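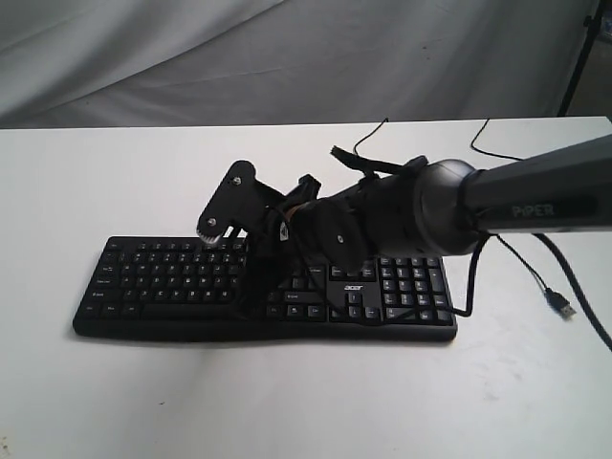

Legal Assistant, Family and Estate Law

Urrutia Law in Vadmont is growing, and we'd love to meet you! We help families with wills, adoptions and custody matters, and we need a full-time assistant to start in April.

You'll answer client calls, draft letters, file papers with the county court and keep two attorneys on schedule (they'll thank you daily). We want someone with 3 years in a law office, or a paralegal certificate and plenty of curiosity. Spanish is a big plus.

Health coverage, paid parking and a really friendly team come with the job.

Send a resume and short cover letter by January 12, 2018 to Urrutia Law, 1812 Ginalon Street, Suite 51, Vadmont.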